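Search this book Enter keyword Go

Chapter 6
Packing and Packaging: Getting Food Home in One Piece
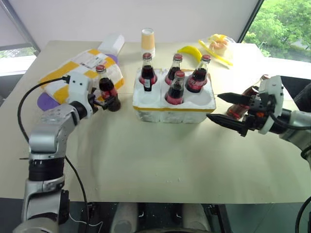 Fig. 6.1 Mixed groceries on a table: glass bottles of cola, a banana, baked goods in a clear plastic bag.

Food moves. From field to plant, plant to store, store to kitchen. At every stop somebody picks it up and puts it down again, and every one of those moves is a chance to crush it, crack it or let it spoil. Packaging is the part of the food trade most shoppers throw out without a second look. This chapter is about that part.

Start with the basics. A package has to hold the food. It has to protect it. It has to tell the buyer what is inside – weight, contents, date. Sometimes it has to sell the thing too, but we leave that for Chapter 9.

Glass first. Heavy, strong under a steady load, weak against a sharp knock. Does not let gas through, so fizzy drinks keep thier fizz. Costs more to ship. The Bresa bottling plant, which we come back to several times, fills 3,000 bottles an hour on its older line and loses most of its breakages at one place, the turn before the capper. Delia Insaurralde ran that line for years and her notes are used in Section 6.3. Read them before the lab.

Plastic film next. Light, cheap, clear. Good against moisture, both ways, and this is the trouble with bread. Bag a loaf while it is still warm and water collects inside. Then mold. The bakery at Hellthorpe lets loaves cool on open racks before bagging, 73 minutes in summer. Paper breathes, so the crust stays crisp but the inside drys out sooner. No perfect answer, only a choice about which problem you would like to have.

Then fruit. A banana comes in its own wrapper, more or less, but the peel bruises and the fruit goes on ripening after picking. Cartons for bananas have holes for air. More in 6.5.

Last, the bag itself. Loading order matters: heavy and hard at the bottom, soft on top, cold items together. Simple rule, often broken. Jawad Marwat's store survey in April looked at 30 packed bags and found bread under cans in 6 of them.

Words to know before you go on: primary package, secondary package, barrier, headspace, crush strength, shelf life. All in the glossary at the back.

Before you read
Look in a kitchen cupboard. Pick one item in glass and one in film. Write down why you think each maker chose that material, and keep the page – you will need it for the Parham exercise at the end of Section 6.2.

6.1 What a package has to survive

Drops, mostly. Also stacking, shaking and heat. We take drops first.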